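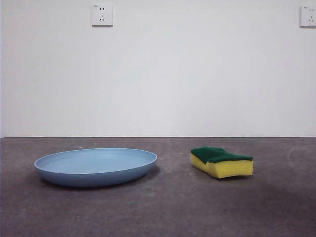
Why did the arm stop with the sponge held tight and refuse to let go?

The grip force limit was set for the old hard fingers and never changed when the soft ones went on. The controller read the squashed foam as a jam, went into fault hold, and fault hold keeps the fingers shut.

Notes for session 4, handling faults. Read before the practical. Corrections to Lena Jasińska please, not to the lab desk.

1. What happened

Pick and place run, April, two items: plate and sponge. Task was lift the sponge, wipe the plate, put the sponge back on the floor. Arm supplied by Dokarmont, fingers by Wekby, control software Cernum. Run 86 of the batch. Earlier runs logged fine. On 86 the fingers closed further than usual, motor current went up, fault code came up, everything froze.

Student on shift pressed reset. Arm still shut. Pressed it again. Then reached in by hand to pull the sponge out — this is the part we care about. On the second reset the arm had queued its last move and it went home with a hand next to it. No injury. Could have been one.

2. Why it faulted

Limit in the settings file: 3000 (raw units, see the Cernum sheet for conversion). Correct for the old fingers on hard things. Soft fingers plus foam need 600. Foam gives, so the fingers travel a long way before anything pushes back, then the load climbs quickly. With the high limit the motor keeps squeezing till the jam check trips.

Earlier runs got away with it as the sponge was being picked across its narrow middle. Run 86 picked it nearer one end, at a slant. More foam in the grip, more travel.

The plate is a different problem. Low rim, curved side, hardly anything for fingers to get under. Failed plate picks show up as slips, not jams. Don't mix the two in your fault tables, last year half the group did.

3. Why reset made it worse

Reset clears the fault. It does not clear the queue. Two separate things, two separate buttons, and the labels on the panel are poor. Nyamweya's write-up (reading list, item 2) calls this a stale move and I'll use the same term.

Order that works:

Stop button in, leave it in.
Clear the queue.
Release the fingers from the panel with the slow jog.
Take the object out with the tongs.
Stop button out, then reset.

Never reset first. Never hands inside the line while the stop button is out, even if the arm looks dead. An arm in fault hold is powered.

4. Changes since

Limit now stored with the finger type, so swaping fingers loads the right number. Wait of 30 seconds after a fault before reset will respond. Jam check now looks at travel as well as current. The queue is still not cleared on reset, supplier says next release.

5. For the practical

Bring the fault table, blank. You will be given three logs and have to say for each one: slip, jam or stale move, and which line of the log told you. One log has two faults in it. Write down the time of the first one — later codes are often just the first one echoing.

Also check the finger type on the label before you start, and write it at the top of the sheet. Sheets without it come back unmarked.

Closed shoes, hair tied back, sleeves up. Lab opens 9.15, doors shut at half past.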